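# Plovberg 12 – a TV box set of the Camberg family drama

I've stocked this series since it finished its run, and I still press it on anyone who'll stand still long enough.

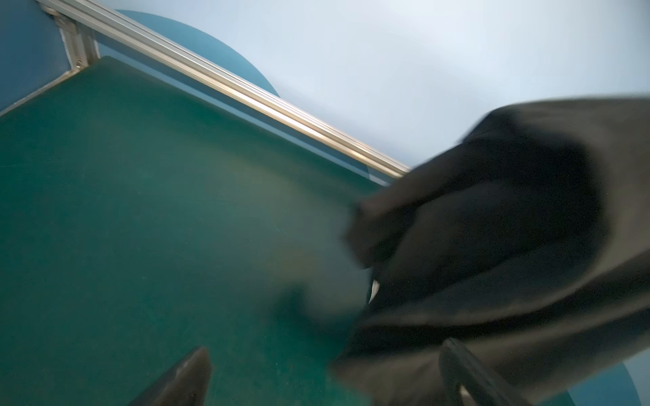
Priya Dvorak wrote to me that she'd started the first episode after dinner and was on the fourth by midnight, and could I please say whether the subtitles carry through to the extras? They do! English and German on all of it, even the cast interviews.

You get 10 episodes over 7 discs (generous, I know), plus a booklet by Henrike Wegener on how the tram strike story was written. The teenage kids get the best scenes, if you ask me – the school radio episode had me in bits.

- Region free
- Rated 15
- Slipcase has a small crease on some copies, so I've knocked the price down on those

The second season, Dostov, should be in by September. Email me if you want one put aside.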